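Piklow Chore Cell – virtual test room for table clearing
Overview | What's in it | Chores | Specs | Ordering

Can a robot do the housework yet? Some of it. Slowly. Piklow is the room we use to find out, and now you can license it – one simulated kitchen workshop, one work table, arms already placed. Load it, pick a chore, run it overnight, read the log over coffee. No broken plates.

Built by Assunta Costa and Vittoria Cirillo at Sesia, first for our own arm work, then for everybody who kept asking to borrow it.

What's in the room

Main arm on the table, base toward the back. Two smaller arms on black pedestals behind. Kitchen run down the right wall: base cabinets, countertop, faucet, microwave, wall cabinet with a light strip underneath. Tall black cabinet against the back wall. Tiled floor.
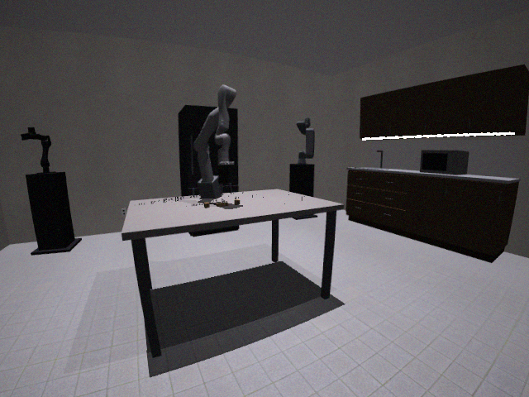
The kitchen side is scenery in the base license. Drawers and microwave door don't open unless you add the Cosa pack, see Ordering. We get this question every week so please read it before emailing. The pedestal arms are live, you can drive all of them from one script, but most people park them and work with the table arm only. Good idea for your first month.

Chores, and how far along they are

Pick up one small item, put it somewhere else – works. Boring, which is what you want.

Pick up several items that touch each other – works most nights. Planner still likes to go for the wrong one first.

Sorting by type – fine if the types look different. Toy parts vs. hardware, OK. Two kinds of screw, no.

Crumbs and spills – not yet. A person with a damp cloth does it in seconds and doesnt think about it. An arm has to find the edge of the mess, choose a tool, keep an even pressure and then know when to stop. Our own best controller, Jakab, scores 2 out of 7 on the crumb set and we are putting that number here on purpose. If a vendor shows you a better one ask to see the corners of the table.
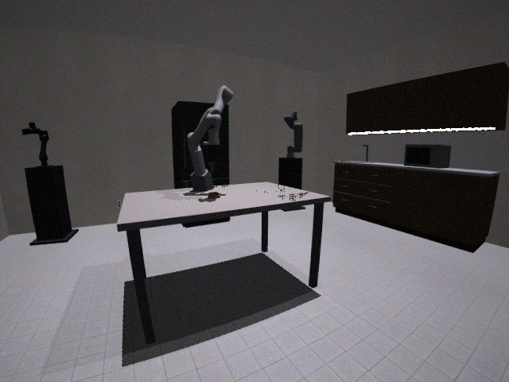 Crumb set: low heap in front of the base, fine specks out toward the right edge.

Specks are the hard part. A heap can be scooped or pushed. Scattered bits get missed, or get dragged into a line and left there. Same problem on a shop floor with swarf or sawdust, so if you run a bench and were hoping to skip the sweeping – keep the broom.

Small item set

Toy-size pieces for a parallel gripper, placed at random angles. Diagonal is worst, the wrist has to turn before it comes down and beginners' scripts forget that. Approach height is adjustable. Start high, lower it when you trust your code. You can also leave a second item close to the base, where the arm gets in its own way and any overhead view loses half the object. Cruel but very usefull, real tables are like that. 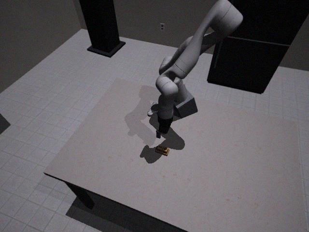 Specs

Type: simulated room, rendered views included
Arms: 1 table mounted, 2 on pedestals
Starting layouts: almost 700
Views: wide room view, steep close view of the table, or place your own
Lighting: dim by default, adjustable
Logs: plain text, one line per attempt

Ordering

Base license – room, arms, small item set, crumb set. Per seat, yearly.
Cosa pack – opening drawers, microwave door, running faucet. Add on, needs base.
Jakab controller – optional. Comes with source so you can see where it fails.

Schools: write first, we do a lower rate. Next layout update is due in February, free for current seats. No returns once the key is used, but there's a trial room with the small item set only, try that before you pay.

Questions go to Vittoria for licenses, Assunta for anything that crashes. Send the log file with it please, not a screenshot of the log file.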